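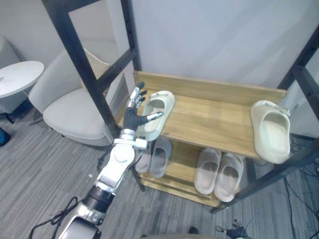 Kunomia project, handout 2: hands and shoes

Right, so last time we got the arm moving and everyone went home happy. Now we want it to tidy a shoe rack, and I'm warning you, I find slide sandals much harder than mugs! They're open at the front, the strap gives you one decent place to put a thumb, and the sole is thick enough that lazy finger positions just push the thing along the shelf.

Start on the top shelf. Leave the lower tier until your group can do a top-shelf sandal ten times running (I mean running, no quiet restarts).

Settings I'd begin with:
- thumb in first, fingers closing after, pause of 700 ms between the two
- log at 40 Hz, and stop the log at 4000 samples or the Floser viewer sulks
- lift slowly, then turn

Write down every miss, with the sandal colour and which shelf. I like reading the misses more than the successes, and they're worth more marks too.

For next time, read the Barrera notes on grip, first half only. Logs go in the Stoltetti folder by noon, please.

Kunomia course notes | Questions: ask at the lab desk | Back to top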